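Rendby cell: questions about the January stoppage

Answers for anyone who uses the two-arm cell or is booked to use it. If your question is missing, ask Dougal Menzies or Eun-seong Bang. Last revised 6/22/21.

What went wrong?

The right arm stopped holding its position while both arms were working over the dish rack. It sagged, the left arm kept pulling, and a mug was dropped on the tabletop and chipped. No one was hurt.

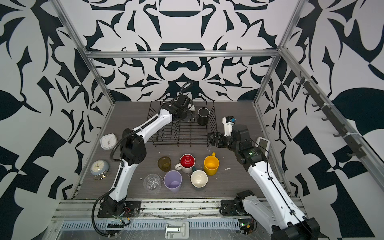
The fault was in the joint cable of the right arm. A plug near the base had worked itself slack, and the controller lost contact with one motor for 400 milliseconds. Each arm is bolted to the front rail on its own side, with a small circuit board and its wires beside the base, so any knock to the rail reaches the wiring too. We found the plug by wiggling each lead in turn with the power limited.

Why didn't the left arm stop as well?

At that time the Vevum controller treated the arms as separate machines. A fault on one did not halt the other. That setting has been changed, and a fault on either arm now stops both within 200 milliseconds. 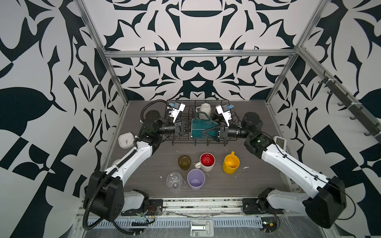 The change also means you will see more stops than before. Most of them clear with a normal restart. If the same arm stops 2 times in one session, end the session and report it.

Can I reach in to pick up a fallen cup?

Only after pressing the stop button and waiting for both arms to settle. A stopped arm can still drop under its own weight when the motors release, so keep your hands out from underneath the elbows. Broken glass is swept up with the brush, never by hand.

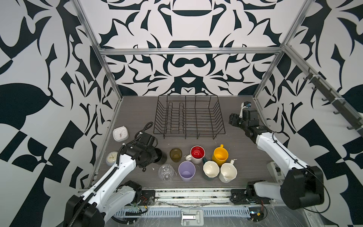
Puvorley Workshop, Robot Safety Team

Do I need to check anything before I start?

Yes. Push each plug home, look along the cables for rubbing, and run the slow test on both arms with nothing in the grippers. Write the result in the log. If the slow test fails, leave the cell switched off and tell Eun-seong.

Has the repair held?

So far, yes. We fitted locking plugs on both arms and ran 128 rack-loading cycles on the Yimyam test program without losing contact. Dougal repeats the test after any work on the cables.

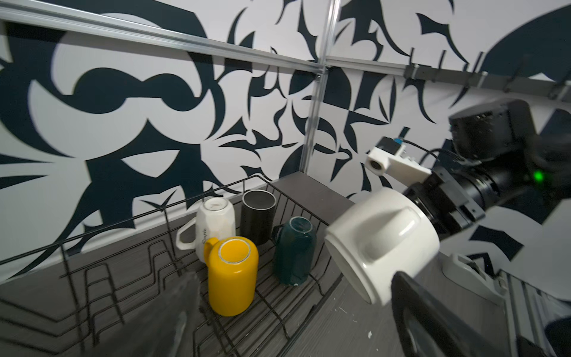 Mugs in the rack and one in the gripper, seen from the wrist camera.

Is the gripping force the same as before?

It is. We looked at it early on and ruled it out, as the log showed the fingers still closed when the arm sagged. Please don't raise the force to make up for a slipping cup. Report the cup and use a different one.

Who can clear a fault marked "locked"?

Dougal or Eun-seong only. Switching the power off and on will not clear it, and doing so wipes the part of the log we need.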